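Unit 2: Surfaces and Storage in the Shared Break Area

Print this page
E-mail this page

Course leader: Amparo Figueroa
Reading: Arroyo handbook, p. 58

This unit considers how small food items are kept on and in a drawer cabinet. Students should distinguish between a resting place, where an item stays for a short time, and a storage place, to which it is returned. The two are often confused, and most clutter begins with that confusion.

An item on a flat top should be recorded by its kind, its position and the way it lies. A can on its side is recorded separately from a can standing upright, as it takes up more of the surface and may roll.
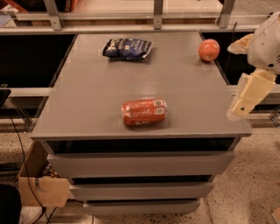 Position is given from the front of the cabinet, the side on which the drawers open. The terms "back," "middle" and "front" are sufficient for this course. Exact measurements are not required until the Endel exercise in April.

Packaging calls for some judgment. Rigid containers keep their outline and can be set in rows, while soft packaging does not, and students should allow more room for it than its contents suggest.
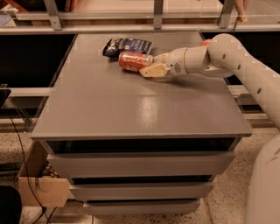
Grouping is the second topic of this unit. Items that touch are entered on one line of the record, with the rear item named first - a rule introduced by Iñaki Olmedo in the Ukham course and kept here. A dark blue snack bag with a red-orange can lying against its lower edge would therefore be a single entry, bag first. Items standing apart receive separate lines.

Students should complete the practice record before the next session and allow 30 minutes for the work. Drawer contents are covered in Unit 3.

Print | E-mail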